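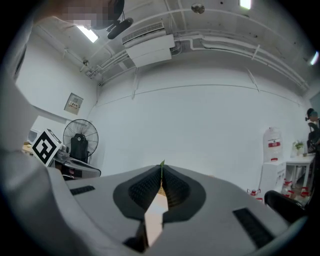

Qistina Ngui

February, and my thumb hurts. I've spent the best part of the week squeezing a grey handle open and shut and I have a proper sore patch on the inside of the knuckle, which I've covered with a plaster from the kitchen drawer (dinosaurs on it, the only ones left). Mum rang at lunch and asked what I'd been doing to it and I said pinching things, and she said "for a living?" and I said yes, more or less.

So we're comparing two hand-held grippers before we order the full batch, and I've been put in charge of the fiddly end of the test list. One is the Amness, which we've had since before Christmas and which everyone's hands have got used to. The other is the Utine, which came in a box so full of packing paper that I was still finding shreds of it under my desk this morning. I wanted to dislike the Utine, I'll admit that, because I wrote half the notes on the Amness and I'm fond of it. But it's lighter on the wrist! By four o'clock that matters more than anything on the spec sheet.

Black padded fingers with the dotted grip surface are my favourites for anything thin. Hard fingers are lovely and exact with blocks and pegs, then you give them a leaf or a bit of twig and they either skid off it or mash it. The pads give a little. I did a long run of plant bits on them, leaves and stems and woody scraps, and I could feel the difference in how hard I was squeezing even before I'd looked at any numbers. My notes for that session say "soft hands, don't show off", which I think was aimed at myself.

The wide view from the gripper camera still makes me laugh. You ask it for two fingertips and it gives you the whole office as well: the air con, the pipes, the water dispenser, the fan, the lights, a good bit of me looking down with my headset on. I don't mind the bent walls now, but the ceiling lights worry me a bit when the gripper's tipped up, and I've written that down as something to try again with the blinds and lights in different states. The marker board on the desk stays nice and crisp in black and white, at least. I've moved it so many times that I've started apologising to it.

We've got 1,071 grasps logged as of this afternoon. The plan said 1,000, so the extra 71 are pure stubbornness on my part, mostly repeats of ones where I'd sneezed or caught my sleeve or started before the recording had. I ought to throw those out of the comparison and I will, tomorrow, with tea. Saragih (that's the controller software, for when I read this back in five years and have forgotten the lot) now lets you tag a bad take as you go, and I do wish it had done that at the beginning instead of the week I was nearly finished.

The thing I can't settle is the closing feel. On the Amness there's a tiny dead bit at the start of the squeeze, and you learn to wait for it, and after a day you don't notice. The Utine has none, it moves the second you do, and I kept nipping things too early. Is that the gripper's fault or mine? I think mine, but if we're handing these to new people then their first day counts too. I've asked for up to 80 more takes from somebody who has never held either of them, so it isn't only my bad habits being measured.

Also wanted to try the Cisard fingers, the narrow ones, but the screws didn't match the mount and I spent forty silly minutes proving that to myself with three different screwdrivers. Put them back in their bag with a note on it. The note says "NO" and then, smaller, the thread size we'd need.

Otherwise a quiet day. Ate my noodles too late and they'd gone to glue. Refilled my bottle more than I needed to as an excuse to put the handle down. Had a look at the little plant on the table on the way past and thought it could do with a bigger pot, so I'll bring one in if I remember, and there's that bag of compost at home going hard on the balcony.

Tomorrow: sort the bad takes, wash the pads, ring about the screws, buy boring plasters.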